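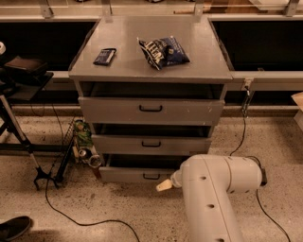
Workplace Kitchens and Shared Amenities: Frequently Asked Questions

Reading time: 4 minutes
Print this page | E-mail this page

Who may use the shared kitchens at Vidgate?

The kitchens on each level of the Vidgate building are available to all staff, contractors and visiting tenants who hold a current access pass. Guests may use the facilities when accompanied by a pass holder.

What are the opening hours?

Kitchens on the office levels are accessible whenever the building is open. The ground floor kitchen closes at 9 pm for cleaning and reopens at 5.30 am.

May food be left on counters and cabinets?

Packaged snacks may be left out during the working day. Any food remaining at close of business may be discarded by the cleaning contractor, Navano. Perishable items must be refrigerated and labelled with the owner's name and the date.

How often are the refrigerators emptied?

Refrigerators are cleared on the last working day of each month. Unlabelled items and open containers will be disposed of. Sealed items bearing a name are retained until the following clearance.

Can I bring my own appliance?

Personal kettles, toasters and sandwich presses are not permitted. A department may apply for a shared appliance, provided it has been tested and tagged and draws no more than 2,000 watts. Applications are made on the Amenities Request form.

How do I book a kitchen for a morning tea or function?

Bookings are required for any event of more than 15 people and should be lodged five working days in advance. The Afolabi Room and its adjoining kitchen may be reserved together. A refundable bond of $700 applies to bookings made by external organisations.

Are the same rules in force at Maldale?

Maldale tenants are subject to their own building rules, although the refrigerator and appliance requirements are identical. Catering deliveries at Maldale must be received at the loading dock.

What should I do if I see pests or a spill?

Spills should be wiped up immediately using the materials kept under the sink. Pest sightings should be reported to the Facilities Help Desk on the day, with the level and room number.

Who is responsible for this policy?

The policy is administered by Yetunde Akinola, Manager, Workplace Amenities. It is reviewed each February. Written comments are accepted throughout the year and should be addressed to the Manager.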